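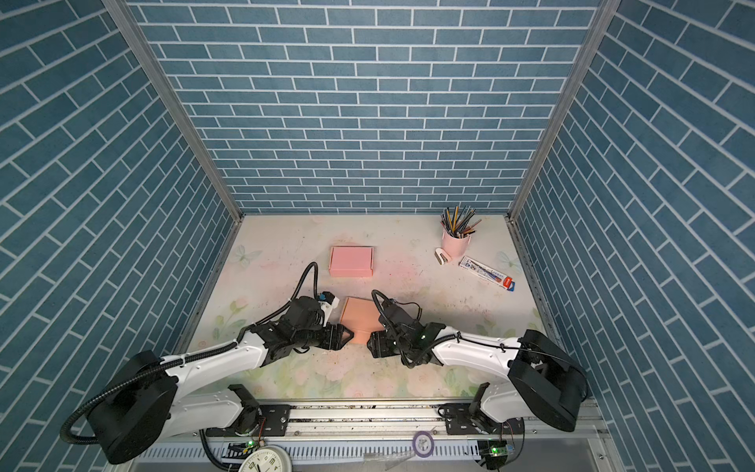
ok so I've been buying birthday presents all wrong for most of my adult life and I need to talk about it

I used to leave it till the night before, panic, and spend 50 bucks on a candle. every time. my sister-in-law has 4 of the same candle. she's been very nice about it

this year I started a list on my phone. anytime somebody says "ooh I've been wanting one of those" I type it in when I go to the bathroom (sneaky!!) and then forget all about it

it's up to 268 things now. some of them make no sense. "the good tongs." whose good tongs?? "blue but not that blue" -- past me, please, I'm begging

BUT my aunt mentioned back in January that her old teapot drips, and I found her a Hevden one at the thrift store for 12 dollars, and she cried a little? over a teapot

also wrapping. I gave up on bags. a plain box and some ribbon looks so much better, and Taltine downtown sells the flat fold-up kind by the bundle if you're local

still can't curl ribbon with scissors though. mine just goes limp and sad. I've watched so many videos

anyway my dad's is next and his whole section of the list is "socks" and "nothing, I'm fine" -- send ideas, he likes birds and complaining about the parking at Tumumix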